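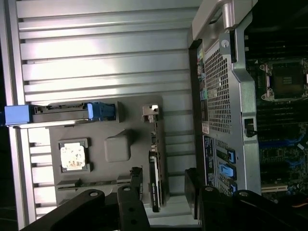 Parts tray next to the open tower, CPU still in its pocket. View from the wrist cam.

benchrat_407
Posted August 28, 2018
We've had the Riven teardown kit on trial since June. You get the gripper fingers, the wrist camera mount, the tray files and 6 months of support. The arm is extra. Latches and drive rails are fine. Memory is the slow part. You have to teach each slot by hand, and if the case shifts on the table you teach it again.
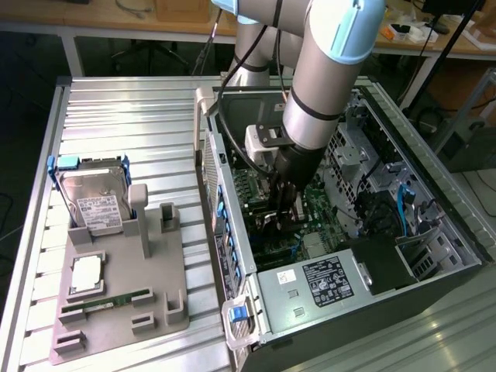 Pradell quoted us 600 a month for the same kind of setup, and they want their own table under it. I'd keep the Riven if the slot teaching got better.

R. Devadiga
Are you clamping the case? I run the same kit at Nerent and stopped reteaching once I put two stops on the table ribs.

benchrat_407
No clamps. The manual says the camera corrects for it.

palaniappan
It corrects position, not tilt. Page 40. I don't agree that stops fix it either. A tower on its side rocks if the panel is bent.

R. Devadiga
Ours are all one model and none are bent. If you take in mixed cases, sure, different story.

tincup
For that money I'd pull the RAM by hand and let the arm do drives and cards.

benchrat_407
The boss wants the whole job on the arm. I'll try stops first. Raghavendra, what size did you use?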